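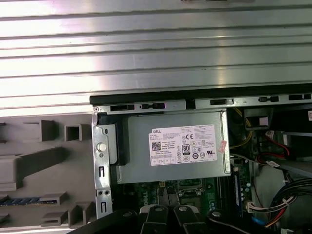
4. Démonter le processeur d'un ordinateur de bureau

Vous voilà arrivé au chapitre que nos lecteurs redoutent le plus, et c'est bien dommage, car avec un peu de patience (et une bonne lampe !) l'opération se passe très bien. Prenez votre temps, éloignez la tasse de café et lisez toutes les étapes une première fois avant de toucher à quoi que ce soit.

4.1 Préparer l'appareil

1. Éteignez l'ordinateur, débranchez le cordon secteur, puis maintenez le bouton de marche enfoncé pendant 12 secondes.
2. Couchez le boîtier sur le côté, sur un plan stable et bien dégagé tout autour, panneau latéral vers le haut.
3. Retirez le panneau et rangez-le à plat, avec ses vis dans une coupelle.
4. Repérez l'étiquette du bloc d'alimentation et recopiez ses indications dans votre carnet d'atelier. Elles vous serviront le jour où il faudra le remplacer.

Attention : n'ouvrez jamais le bloc d'alimentation lui-même, même débranché depuis longtemps.

4.2 Ouvrir le support

5. Touchez une partie métallique nue du châssis, ou mieux, portez le bracelet antistatique Hulteck relié à la pince fournie.
6. Débranchez le ventilateur du refroidisseur, puis desserrez ses vis en croix, un demi-tour chacune, sans forcer.
7. Soulevez le refroidisseur en le faisant pivoter très légèrement de gauche à droite, le temps que la pâte thermique cède.
8. Dégagez le levier de son crochet, relevez-le entièrement, puis ouvrez le cadre métallique. Les contacts dorés du support sont d'une finesse extrême : on les regarde, on ne les touche pas, et on ne souffle surtout pas dessus.

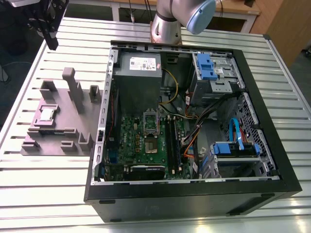 Faut-il enlever les barrettes de mémoire avant de sortir le processeur ?
Laissez-les en place, elles ne gênent pas le passage des doigts. On ne les retire que pour les tester ou les remplacer, et c'est l'objet du chapitre suivant.

4.3 Nettoyer l'ancienne pâte

Il reste presque toujours un peu de pâte sur le capot du processeur. Si vous préférez nettoyer avant l'extraction, rabattez le cadre et le levier, le processeur sera ainsi bien tenu pendant que vous frottez.

9. Humectez un chiffon non pelucheux d'alcool isopropylique. Quelques gouttes suffisent largement.
10. Essuyez du bord vers le centre, en changeant souvent de coin de chiffon, puis laissez sécher.

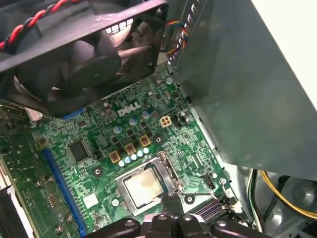

Fig. 4-3. Le processeur dans son support, avec des restes de pâte thermique sur le capot.

4.4 Saisir et ranger le processeur

11. Rouvrez le cadre et soulevez le processeur bien à la verticale, en le prenant uniquement par les bords.
12. Déposez-le sans attendre dans un logement à sa taille ou dans une boîte antistatique, type Istby. Une mousse ordinaire ne convient pas.
13. Remettez le capuchon de protection sur le support si vous l'avez conservé.

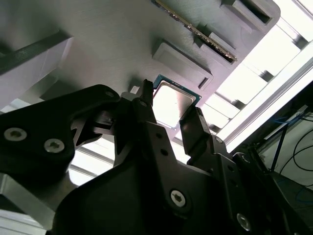 Uriel Cuevas nous écrit qu'il note toujours au crayon, sur la boîte, l'orientation du petit triangle de repérage, et que cela lui a évité bien des hésitations au remontage. Nous reprenons volontiers son conseil, en ajoutant ceci : le triangle du processeur doit se retrouver en face de celui du support, et la pièce descend alors toute seule, sans la moindre pression.

Remarque : si le levier résiste à la fermeture plus que d'habitude, rouvrez tout et vérifiez la position avant de recommencer.

Pour le remontage du refroidisseur et le dosage de la pâte neuve, reportez-vous au chapitre 6.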